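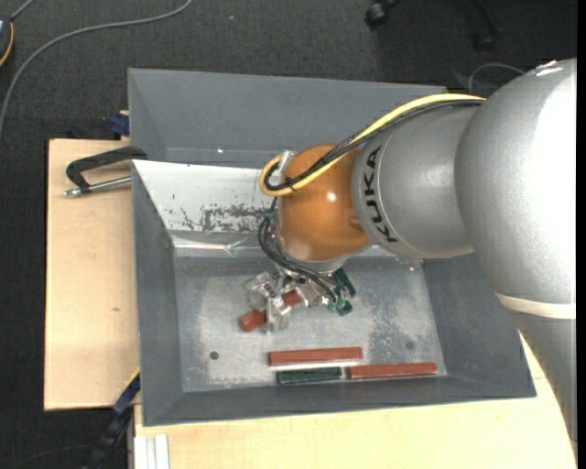

Figure 1. KUKA arm over a grey bin.

Food Waste in the Skovbridge School Cafeteria
Raffaele Zanetti and Fulvio Bianchini

1. Background

The cafeteria at Skovbridge serves lunch in two sittings. Students take a tray, pass along the counter and bring the tray back to a rack by the door. Whatever is left on the plates goes into one bucket, so the kitchen has never had a record of which dishes come back uneaten. Our project looked at how much food is thrown away at lunch and whether a small change in serving would reduce it.

2. Method

We weighed plate waste on 9 school days in April. For each sitting we set out three tubs at the tray rack, marked vegetables, bread and everything else. Students scraped their own plates. Napkins and fruit peel went in a separate bag and were not weighed. We used a Unik kitchen scale borrowed from the home economics room and subtracted the weight of the empty tub each time.

On the first days the kitchen served as usual. After that, bread was moved from the start of the counter to the end, and students were asked whether they wanted a small or a regular scoop of vegetables. Nothing else on the menu was changed.

We also handed out a short paper survey in one homeroom. It asked why food was left over, and 29 students filled it in.

3. Results

Vegetables were the heaviest tub on nearly every day. The one exception was a Thursday when the main dish was fish pie, and the mixed tub came out ahead.

Bread changed the most. Before the move, the bread tub for the first sitting averaged 900 grams. After the move it was lower at every weighing. Vegetable waste also went down, but it varied a lot with the dish. Steamed carrots came back in large amounts whichever scoop was used, and roasted potatoes hardly came back at all.

In the survey, the most common answer was that the portion was too big. The next was not enough time to eat, and most of those answers came from students in the second sitting.

4. Problems

Some students scraped everything into the nearest tub, mostly when the line was long. Fulvio stood at the rack during the second sitting to point people to the right one, which may have made some of them finish their food. We did not record how many lunches were served each day, so we cannot give waste per student.

5. Recommendations

The bread should stay at the end of the counter. The kitchen should keep offering two scoop sizes. A longer study should record the number of lunches and include the time each sitting has to eat.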